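Tanis-hall mailing list
Subject: Re: Lights in the big room, tubes or panels?
Date: October 26, 2025

On Friday a member wrote:

> Could whoever has the lighting quotes please post the figures to the
> list? I was told at the last meeting that Andura came in lower than
> Brellon, and then I was told the opposite in the parking lot.
>
> I'd also like to know why we are replacing lights that still come on.
> The tubes in the big room were all working when our group was in on
> Tuesday night. If it's about the hum, surely that is a ballast and not
> the whole fixture. We have a box of spare tubes in the storage room
> that somebody paid for.
>
> Last thing. If the ceiling is going to be opened up or drilled, I'd
> like to see it left until after the holiday market. The metal up there
> sheds dust on everything when it's disturbed and we only just got the
> tables clean.

I have the quotes, so I'll answer in the same order.

Brellon quoted $1,241 and Andura quoted $1,181. Both are before tax. What confused people is that Brellon's price includes taking away the old tubes and Andura's doesn't. Andura wants us to take them to the depot ourselves. Shetty didn't quote for the whole job and would only look at the ballasts.

The budget line is $1,000, so either one puts us over. We can cover the difference from the hall rental account if the members agree to it, but it has to be voted on first. I haven't told either company yes.

On why we'd replace lights that work: they do come on, and I don't think anyone has said otherwise. The complaint in the book is the flicker on the tubes at the far end, and the time they take to settle on a cold morning. You're right that the hum is probably a ballast. Shetty could change 2 of them for less than a new fixture costs, and then we'd have the same conversation next winter about the others. The spare tubes would be used up either way, as the small meeting room takes the same size.

There's also the colour of the light. The walls are white and so is the ceiling, so in the daytime the room is bright enough that you could leave half the switches off. The tall window on the left wall does a lot of the work. After supper it's a different room, and the quilting people have asked more than once for something better over the work tables. Whatever we choose, I'd like the switches split so the window side can be turned off separately. Neither quote includes that. I've asked both for a price and will post it when I get it.

As for the dust, I agree with you about leaving it until after the market. Brellon said they would hang the new fixtures from the existing points and wouldn't need to drill the corrugated panels. Andura wasn't sure and wanted to come back with a taller ladder. I'd want that in writing before anybody goes up there. Whoever is in the room the day before will need to stack the tables against the wall opposite the window and put the drop sheets over them. The sheets are on the bottom shelf in storage, behind the coffee urn.

The round spotlight and the rectangular ceiling light aren't part of either quote. They were put in separately and I'd leave them alone.

If you want to add something to the vote, please send it to the list before the next meeting and keep the subject line the same so it stays in one thread.
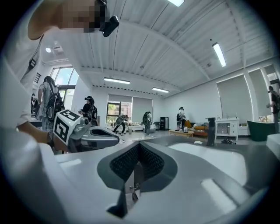 I'll bring printed copies of both quotes to the meeting for anyone who doesn't get the list at home.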